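Ticket 207: Scheduled newsletter goes out twice to part of the list
Opened by Soledad Insaurralde, May 25, 2022

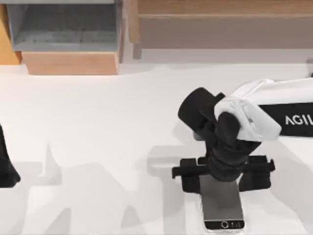
White arm, black gripper, white tabletop.

Hi all, me again! So this morning's newsletter went out at 6:15 like it was supposed to, and then it went out AGAIN at 6:44, exactly 29 minutes later. Same subject line, same header, same everything. I know because I'm on the list myself and both copies were sitting in my inbox when I got up (and then my mother-in-law texted to ask if we were having a sale or something).

We're on the Zillton mailer, still the old plan, and the list lives in Pritano. The export comes over in batches of 1000. I haven't touched any of those settings since December, when we moved the signup form to the new site.

Here's what I've tried so far.

Looked at the send report. It says "Completed" once. One job, one row, nothing about a second run. But the delivered number is bigger than the list, so something's off.

Checked for duplicate subscribers. I really thought this would be it! I sorted the whole thing by address and found a few people in there twice with different capital letters, but my own address is in there one time and I still got two copies. I cleaned up the duplicates anyway.

Sent a test to the Hurnthorpe office list, which is tiny. Everybody got one copy. Tried it again with the header picture taken out, just to be thorough, and again one copy each. So small lists are fine and the template seems fine.

Turned off "retry on timeout" in the mailer, saved, logged out, logged back in, and it was back on. Did this three times. I'd love to know if that's me or the page.

Update, 11:20
Ghislain Gagnon called me back (thank you!!) and asked who exactly got two. I went through the replies, and every person who complained is in the first batch. Makes sense that I'd be in there too, I signed up as the very first tester. Nobody past the first 1000 has written in. Ghislain thinks the mailer hands over batch one, waits for Pritano to say "got it," gives up after 15 seconds, and puts the batch back in line. The send report only counts the job and not the batches, so it looks clean.

Update, 2:05
He was able to see the batch log from his side and yep, batch one is in there twice. The retry switch not saving is its own thing. It's a known problem if you're logged in under the shared account, so I used the admin login (Fehr has the password, it's in the blue binder, please don't email it around) and this time it stayed off. We also bumped the timeout to 60.

Still to do: I want to run a full-size test before the next issue but I don't want to bug real people a third time. Ghislain is going to make me a dummy list with more than one batch in it. I also need to write a short "sorry about that" to the first-batch folks, and I'd like somebody else to press send on that one, please.

Leaving this open until the dummy list run is done. If you got two copies and you're NOT in the first batch, add a note to this ticket with the address you signed up with.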